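Masters draw format - Orkton summer softball

netcord8
The draft rules for the over-35s are up. Pool play first, then single elimination, with ties in the pool settled by run difference. I think run difference rewards teams that batter a weak side. Head-to-head should come first.

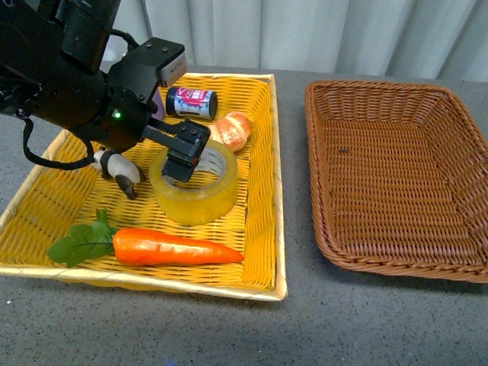 Meno_left_field
Head-to-head fails as soon as 3 teams finish level and have each beaten one another. You then need run difference anyway, so you may as well start there. A cap of 8 runs per match deals with the battering.

netcord8
A cap helps. It still lets a side go through ahead of the team that beat it. Naseo went out that way in the February indoor event.

wan_scorer
Naseo went out on runs conceded - the head-to-head was a draw. The sheet is still on the club page.

netcord8
Fair enough, I had that wrong. I would still put head-to-head first for two-way ties.

Meno_left_field
I can live with that for two teams only.

wan_scorer
Wording I would send in:

1. Two teams level: result between them, then run difference capped at 8 per match.
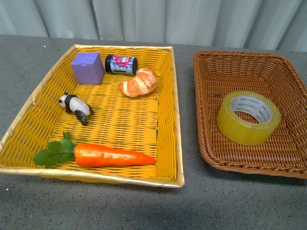
2. Three or more level: capped run difference, then fewest runs conceded.

netcord8
Agreed on 1. On 2 I would swap the order.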